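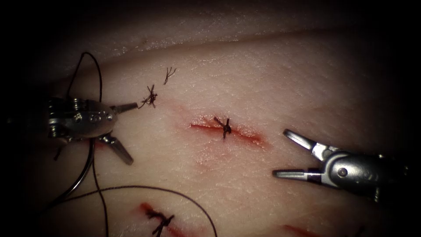

About Us

Hi, and thanks for clicking the link hardly anyone clicks! I'm Shahla Mazandarani and I run Clakdale, a small teaching shop for suturing. We make practice pads, we teach people to close them up, and we drink a lot of tea in between (mine goes cold, every time). If you've got one of our pads in front of you right now, hello, I probably trimmed the edges of it.

How we got going

I taught stitching to surgical trainees for years and I was fussy about what they practiced on. Foam crumbles. Fruit is fun for an afternoon and then your bag smells of it. I wanted a pad with a bit of texture, pores and faint creases, a surface that makes you think about where the needle goes in. So I started pouring my own in the back room of a building on Gorkska, with Pejman Nouri holding the molds steady and telling me I was doing it wrong. He was right about the first batch, I'll give him that.

Pejman still does the pouring. The other Pejman, Pejman Shojaei, does the teaching with me, and yes, people email the wrong one constantly. We have two Pejmans and one shared inbox, so please put a last name in the subject line!

What we care about

Mostly the slow stuff. Setting the needle in the jaws properly before you go anywhere near the pad. Letting the curve of the needle do the work. Keeping an eye on your tail so you don't pull the whole thread through (everybody does it once, I did it in front of a full class). 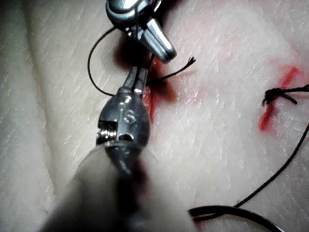
I'm also a bit of a bore about thread. We like black suture for teaching because you can find it against a pale pad without squinting, and you can see straight away if your spacing has wandered. Beginners tend to pull too tight, so the edges bunch up, and then they want to cut it out and start again. I say leave it in. Put the next one beside it and compare.

The red on our incision lines is dye. Nghĩa Thái mixes it, and he's gone through more versions than I can remember, looking for one that shows up well and doesn't end up on everyone's sleeves. The current one is called Zarei, after nothing in particular, he just liked the sound of it. My lab coat has met all the earlier ones.

Classes

Our main course is called Kinavstead and it's for people who already know their basic knots and want to get tidy with instruments, including the robotic ones. We do single stitches first, lots of them, and we spend more time on handing the needle from one instrument to the other than people expect. It's fiddly! You want the receiving jaws closed before the giving jaws open, and your brain wants to do both at once.

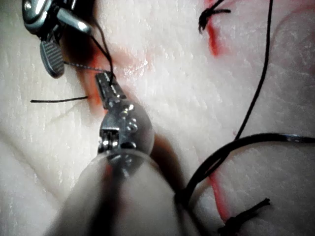
Then there's knots, which is my favorite session, and cutting the ends, which is Pejman Shojaei's. He likes them all the same length. I'm more relaxed about it, and our students learn very quickly which of us is walking past. The next course starts on 1st October and Kristýna Zeman looks after the bookings, so write to her about dates, parking, or lunch. She knows the good sandwich place.

A few things people ask

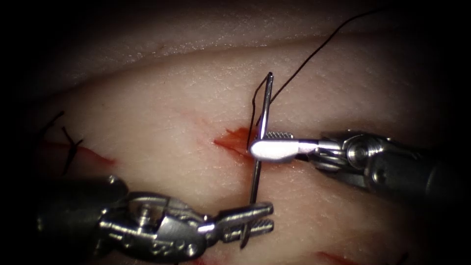 Can I use the same pad more than once?
Use it as long as there's clean surface left between your old stitches. Once the holes run together the pad starts to tear, and it's time for a fresh one.

Where do I find you?
We're at 344 Gorkska, up the stairs and second door along. Ring the bell and give us a moment, one of us is probably wearing gloves.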